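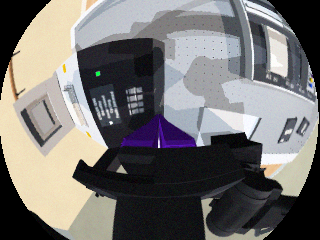 Purple shape with a ridge down the middle, computer-rendered

Postarmont Community Garden - minutes of the general meeting, May 31, 2020

Held over video because of the restrictions. I took the notes again, so blame me for the spelling. We started a bit late while everyone found their mute buttons, and there were 6 households on the call by the time we got going. Apologies came in from the two plots along the back fence.

Minutes of the last meeting
That was the March one, in the shed, back when we could all squeeze in there. Accepted with one change - I'd written that the hose had been replaced when it had only been repaired. Fixed now.

Money
We have $3052 in the account, which made me feel quite rich until we got to the water bill. The bill was $282, a fair bit up on the last one, and I'm told that's mostly the dry spell plus all of us being home with nothing to do but water things. Agreed to pay it. Plot fees stay the same for the coming year. Anyone who is short at the moment can pay late or in bits, just send me a quick email and I won't make a fuss of it.

Water
We went on about this one for ages! The tap near the Brorkmont Street gate has been dripping and there's a boggy patch under it big enough to lose a gumboot in. Somebody offered to change the washer and somebody else reckoned the whole fitting is cracked. We'll try the washer first. If it still drips after that I'll ring a plumber, up to $150 without having to come back to the group.

Please turn the timer off when you leave. It was left running overnight twice last month and the broad beans at that end are not happy.

Compost
Bay two is full and is being left alone until spring. Please use bay three. No citrus, no cooked food, and no more of those "compostable" coffee cups, I fished out a whole stack of them and they looked as good as new. There was some back and forth about whether we want a worm farm. I'm keen, a couple of people are very much not, and we left it there for next time.

Mulch
The load from Rajan Tree Services came in and it's lovely stuff, a nice mix with hardly any big sticks in it. Help yourself, but leave the path clear so the wheelbarrow can get by. We only have the one barrow with a decent tyre. A motion to buy a second was put and carried, Grumex or similar, not over $120.

Shared beds
Garlic is in and up. The kale is being eaten by something and we had a long chat about what (I say cabbage moth, others say possums, the possum people were louder). We'll put netting over it and see. The raised bed by the seats needs new timber along one side. I've got a few old sleepers at home, but they may be treated, so I'll check before I bring any down.

Distancing at the garden
We're keeping the roster going. Two households in at once, wash your hands on the way in and on the way out, and bring your own gloves and tools if you have them. The shed tools can be used but wipe the handles when you're done. The seats stay taped off for the time being. A few people said they miss the Saturday cuppa, and so do I, terribly.

Other business
The waiting list is now at 6, the longest I can remember. We talked about splitting the big plot near the lemon tree in half when it comes free - most were in favour, but no vote was taken.

Seed swap will be done by letterbox this year. Label your packets please, last year I grew what I thought was parsley and it was carrots.

To do
Me - pay the water bill, look at the sleepers, update the roster
Plot four - tap washer
Plot nine - price wheelbarrows
Everyone - timer off!

Next meeting will be by video again unless the rules change. I'll send the link around the week before.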